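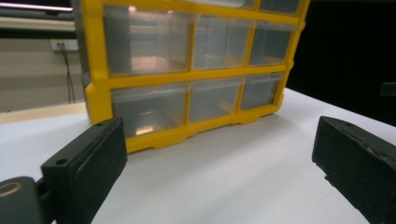
Ronddale Button and Bead Swap: your questions, answered again

Last updated Jan 20, 2018, after the same five emails arrived in one week.

What is it?
A swap. You bring buttons, beads, buckles and fastenings you no longer want and go home with ones you will no longer want by next year. No money changes hands, apart from the tea.

Where do you meet?
The upstairs room at Komis Hall, Ronddale. The door on the street side sticks, so give it a shove. If you find yourself in a tap dancing class you have gone one floor too far, though they are very welcoming.

Do I need to book?
No. Turn up. The only exception is the big April swap, when we fill the room and Young-sook Joo keeps a list at the door. She can't be bribed with toggles. It has been tried.

How does the swapping work?
You get one token for each small bag you hand in, and one token buys you one small bag. Bags are on the table by the stairs. Please fill them properly. A bag with a single shirt button in it is not a bag, it is an envelope with ideas.

Do I have to sort my things first?
By type, yes. By colour, please don't, unless it makes you happy. We had a long argument over whether teal is a blue and two people now sit at opposite ends of the room.

What should I keep mine in at home?
Whatever you have. Jam jars look lovely and are a nuisance when the button you want is at the bottom. Small clear drawers are the usual answer, and a unit with more than one width is handy: shank buttons in the narrow ones, coat buttons and buckles in the wide. Label the fronts. You think you'll remember. You won't.

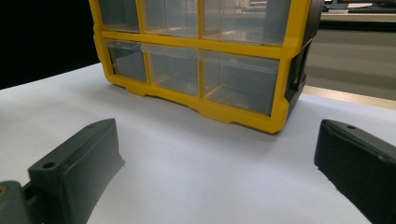
What won't you take?
Anything rusty, anything sticky, and zips. We took zips once, and Sang-wook Shim still has 13 carrier bags of them in his spare room. If you would like a zip, speak to Sang-wook. If you would like all the zips, he will drive them to your house.

Can I bring children?
Yes, if they are past the age of putting buttons up their noses. You will know your own child best. There is a threading table for anyone over four, and some adults have been known to sit at it all afternoon.

I've inherited a whole tin. Is it worth anything?
Probably not, sorry. Most tins are shirt buttons, one military button and a key that fits nothing. Bring it along anyway, as we like looking. Anything glass or hand-painted, take home and think about for a while before you swap it.

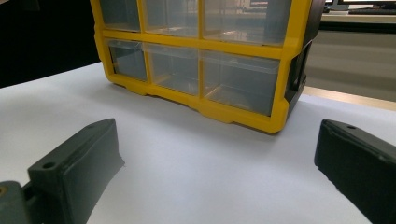

Can I swap for someone else?
You may spend tokens for up to three absent friends. Eight is a shop.

How do I get in touch?
Leave a note in the Ronddale box at Cheon Haberdashery, or catch Young-sook at the door. We do have an email address, but see the first line of this page.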